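Filed under: Home Life, Opinion

2026-10-12
By the Ostier Household Column

I am going to defend the laundry basket, which I realize is a strange hill to pick. But a friend sent me a piece last month arguing that clean clothes should never sit in a basket at all, that they should go straight from the dryer to the drawer, and I've been grumbling about it ever since.

Straight to the drawer! I'd love to meet the person who lives like that. In my place on Msimang Street the dryer is two flights down and the drawers are two flights up, and between them there's a living room with a couch in it. Clothes stop at the couch. They've always stopped at the couch. A basket at least keeps them in one place while I work up the will to deal with them.

My real complaint is with the way we talk about folding, as if there were one right fold and the rest of us were doing it badly. I own a Stesuden folding board (a gift, I wouldn't have bought one) and it makes a lovely square shirt. It also takes me twice as long, and the shirt gets pulled out of the middle of the stack the next morning anyway and the whole pile slumps. Who was the square for?

So I have loosened my standards, on purpose. T-shirts get folded, flat, neckline up, so I can tell which one it is from the top of the pile. Sweatshirts get doubled over once or maybe twice and that's it — they're thick, they fight back, and they spring open on the shelf no matter what you do. Towels and anything I'm going to wear before tomorrow night can stay rumpled. I don't iron. I haven't ironed since August of a year I can't remember.

And I want the basket to be a good one. I had a fabric hamper from Nullix for years and it sagged like an old sock, so you'd carry it by the handles and it would fold itself in half and drop a sleeve on every stair. Plastic is better. Plastic with holes in the sides is better still, and a thick rounded rim is worth paying for if you carry a full load on your hip for 6 minutes while hunting for your keys. Get a loud color too. I used to think beige was tasteful, and then I spent half of every weekend looking for a beige basket on a beige rug.

The other side does have a point about clothes that live in the basket forever. I've done it. You end up dressing out of it for 9 days, digging for the one thing at the bottom, and by then the folded things look just like the things you never folded. My rule now is that a basket gets emptied before it gets filled again, and I keep to it about as well as I keep to any rule.

But a basket with a folded shirt in it and a sweatshirt waiting its turn next to it? I look at that and I see somebody who's getting the laundry done.

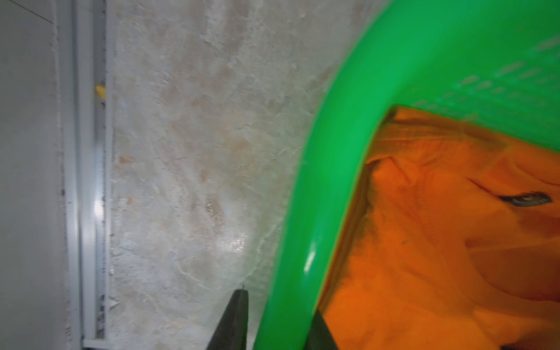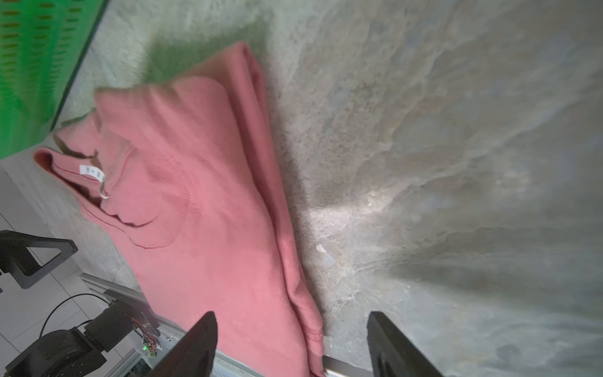
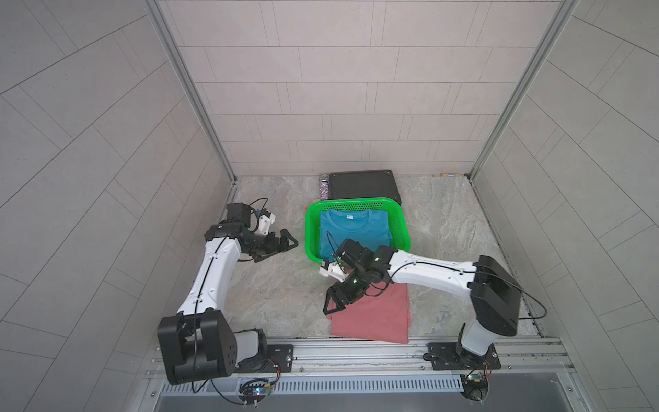 Top to bottom: orange in a heap, the pink sweatshirt, and a teal-blue T-shirt folded in the green basket.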